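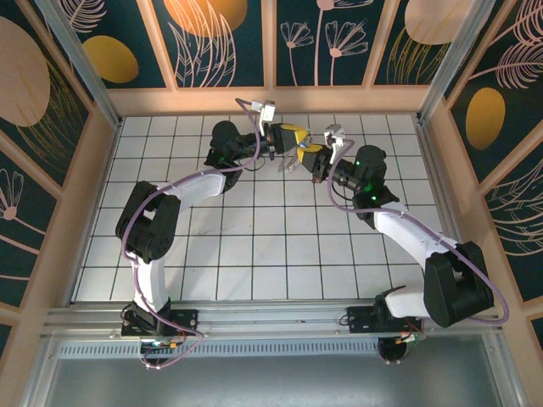 Harriet Plumley
01/03/2026

I've been promising a review of the Umero ever since I mentioned it in my vacuum cleaner round-up, and several of you have been emailing to ask whether I'd given up and sold it. I haven't! It's still going, it still has its good days and its bad days, and I've now spent long enough with it to say something useful.

For anyone who missed the last post, the Umero is a two-armed tabletop robot that comes as a kit. You put it together, you show it what you want done by guiding it through the job over and over, and then it has a go on its own. Welach sell it for £931, which for a pair of arms is cheap, and for something that might end up under a dust sheet is not cheap at all. Delivery was extra. I paid for mine, by the way, so no favours owed.

What I wanted to know was very simple. Can I hand a machine a boring little job yet? I don't need it to cook Sunday lunch. I run a small craft supplies business and have a perfectly ordinary house, and between the two there is an endless supply of fiddly stuff: pairing, sorting, opening, unwrapping, folding, putting one small thing into another small thing. If any of that could be done by something with no thumbs while I got on with the post, I'd be delighted.

Putting it together

Fine, mostly. The arms bolt to black plates on a long aluminium rail, and once they're on they don't budge, even when they've had a proper clonk into each other (they will). The joints are chunky and feel better than the price suggests. The instructions are a bit thin around the wiring, and I had one side the wrong way round for a whole evening before I spotted it. When everything's connected you get green lights on the wrists, and I have to admit I cheered.

My main grumble is the cables. The thick purple ones run down the outside of each arm and round the elbow in big floppy loops, and although they're tied on here and there, the slack has to be just right. Too tight and the arm can't turn its wrist all the way over. Too loose and the cable swings about and catches on things. I redid the ties more times than I'd like, and I'd have been very happy to pay a little extra for proper clips.

The grippers have yellow fingers, which is a small thing that I love. You can see from across the room exactly where the business end is and what it thinks it's doing. On my last gadget with a claw everything was black and I spent the whole time squinting.

So, can it do chores?

Right, the bit you came for. I'll take it by type of job, and I've tried to be fair.

Picking up one thing and putting it down somewhere else: yes. Bobbins into a tub, pegs into a basket, teaspoons out of a pile. It's slow, a good deal slower than me when I'm half asleep, but it gets there and it doesn't get bored. If you tip the tub over while it's working it will carry on putting bobbins where the tub used to be, with tremendous confidence.

Folding: sort of. Flannels and tea towels come out as something you could call folded if your mother-in-law wasn't due. Anything with sleeves, no. I tried it on a child's cardigan and ended up rescuing the cardigan.

Wiping: better than I thought. It'll push a cloth back and forth over a flat surface for as long as you like. It can't tell when the surface is clean, so it's more of a gesture.

Sorting by colour: good in daylight and hopeless under my kitchen bulb. Once I'd shown it the job in both sorts of light it improved a lot, so do that from the start and save yourself the bother.

Anything where both arms hold the same object: this is where it gets interesting, and where I've spent most of my time. One hand holding and the other hand doing is how you and I manage nearly everything. Jars, packets, lids, string, envelopes. It's also the whole reason to buy two arms and not one. And it is hard! The two hands have to meet in mid-air at the same height with something tiny and slippery between them, and if one is a whisker early it knocks the thing out of the other's grasp and then they both stand there pinching nothing.
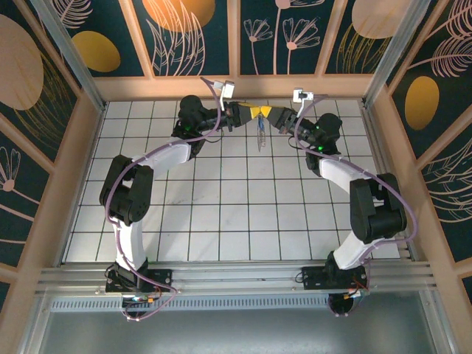
The handover is the bit I'd show a visitor, all the same. When it goes well it really does look like a person passing something from hand to hand, and there's a lovely moment where the fingertips come together and you find you're holding your breath. When it goes badly you're on your knees with a torch looking under the cooker.

Shiny and see-through things are the worst by a mile. Clear packets, foil, anything with a bit of glare on it. I think it simply has trouble telling where the edge is, and I can sympathise, I'm the same with sticky tape. Matt card and fabric it copes with much better. If most of what you handle comes in clear plastic, as mine does, bear that in mind before you order.

How much teaching does it need?

More than the box implies. The leaflet talks about showing it a job a handful of times. For the bobbins that was nearly true. For the two-handed jobs I'd done roughly 300 goes before I'd call it dependable, and by dependable I mean I'd leave it to get on with things while I was in the same room. I would not go out.

The teaching is oddly pleasant, though. I did it in the evenings with the radio on. You do start to notice how much your own hands are up to without telling you, all the tiny shuffles and regrips, and you have to leave most of those out or the arms get muddled. My best results came when I was slow, a bit wooden, and did it the same way every time. My worst were from the night I'd had a glass of wine and got creative.

A word on where you put it. Plain surfaces help enormously. A pale tiled top worked well for me, much better than the patterned oilcloth I'd started with, where it kept reaching for the lemons. Shadows matter too. The arms throw their own over whatever they're working on and there's not a lot you can do about it, but a soft light from above beats a desk lamp every time. It also wants more elbow room than you'd guess from the size of the rail. The elbows stick right out when the hands come together, so don't put it next to anything you're fond of.

Noise, mess, nuisance

It whirrs. I can have it running with the telly on and not mind, but I wouldn't want it in a bedroom. There's no smell and hardly any heat that I've noticed. The fingers pick up fluff and need a wipe now and then, and grip goes off noticeably if you forget.

I've had one thing go properly wrong, a wrist that stopped answering in the middle of a job. Welach sent a part and it was a simple enough swap, though I had to chase them twice. A friendly email would have gone a long way there.

Against the alternatives

I had a short loan of the Nadar before I bought this, a single arm with a much nicer app. For picking and placing I'd say it's the better machine, quicker and less faff. But give it a jar with a lid and it's stuck, and so you end up clamping things down, and by the time you've clamped the jar you might as well have opened it. Ultbridge have something on the way as well that's supposed to arrive in June with softer fingers, and if your jobs are all squashy or delicate you might want to hang on for that. I've no idea what they'll charge.

Would I buy it again?

For the business, yes, just about. It does the bobbins and it does the pegs and it does a decent job of putting swatches into piles, and those are hours I'd otherwise be spending on them myself. I've stopped thinking of it as quick help and started treating it like the slow cooker: set it off early, check on it, don't stand over it.

For the house, no, not yet. The chores that wear me out are the ones that move around. Washing is upstairs and then down and then outside. Washing-up is wet and breakable and different every night. A pair of arms fixed to a rail can only do the jobs that come to them, and by the time I've carried everything over and laid it out nicely, I've done the hard part. If somebody puts these on something that can get up the stairs I'll be first in the queue.

I'm giving it 3 stars out of five. It'd be another star with decent cable clips and a more truthful leaflet. Knock one off if you only ever handle clear packets, and add one if you like tinkering, as I obviously do.

A couple of you asked about socks. I've started on socks. Plain ones are going quite well and the stripy ones are a disaster, so I'll do a separate post once I've got through the whole basket.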